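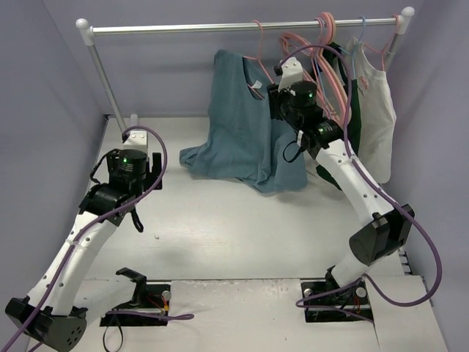 How do you stop a homemade weather station from eating its batteries every month?

Put the radio to sleep for nearly all of the day and give the microcontroller almost nothing to do between readings. That was 90 percent of the fix on mine, and the rest was one badly chosen voltage regulator that I should have looked at first.

I built my first station three winters ago from whatever was in the parts drawer, and it worked beautifully for 27 days at a stretch. Then the numbers on the kitchen display would freeze and I'd be out on the shed ladder again with a pack of AAs in my coat pocket. I put up with this for far longer than I'm willing to admit in print (my knees remember every trip).

The new one started with a Tosen board, a little thing about as long as my thumb, with a decent sleep mode and a row of pins spaced so they drop straight into a breadboard. I paired it with a temperature and humidity sensor, a pressure sensor, and a rain gauge I ordered from Rendmont. The gauge is a tipping bucket with a magnet and a reed switch, so as far as the code is concerned it's just a push button that the weather presses!

My first mistake was the sampling. I had the old station taking a reading every few seconds and sending each one right away, as if the shed roof were a jet engine. Air temperature in my yard does not move that fast. Now the board wakes every 30 minutes, takes a reading, sends one short packet and goes back to sleep. The rain gauge can wake it between times, but only for long enough to add one to a counter.

With that running I clipped a meter in line with the battery, feeling pretty smug, and saw 845 microamps. Asleep! I pulled the sensors off one by one and it barely budged. I rewrote the sleep code twice. I blamed the meter and borrowed another one, which agreed with the first to the last digit, more or less.

The culprit was the regulator, an old part I'd soldered in out of habit and never given a thought. It was burning most of that current just by being awake. I swapped it for a low quiescent type, pulled the power light off the board with a hot iron and some bad language, and the reading dropped so far I had to change the meter's range.

The case was the other fun part. I'd bought a louvered radiation shield, the Kumarasinghe pattern with the stacked white plates, and the board sits in a sealed box underneath it. Keep those two apart if you build one. My early version had everything stuffed inside the shield, and on sunny afternoons the box warmed up and the sensor reported a heat wave over Trerkanstead that the neighbors had somehow missed.

I started the log fresh on 2021-08-12, and the spreadsheet has 3128 rows as I write this, all on the same set of cells. I do still go up the ladder, mostly to clear leaves out of the rain funnel, and the next job is a wind sensor. I have a pair of bearings and some plastic cups waiting on the bench, and I haven't worked out yet how to keep a fast-spinning switch from waking the board all night long.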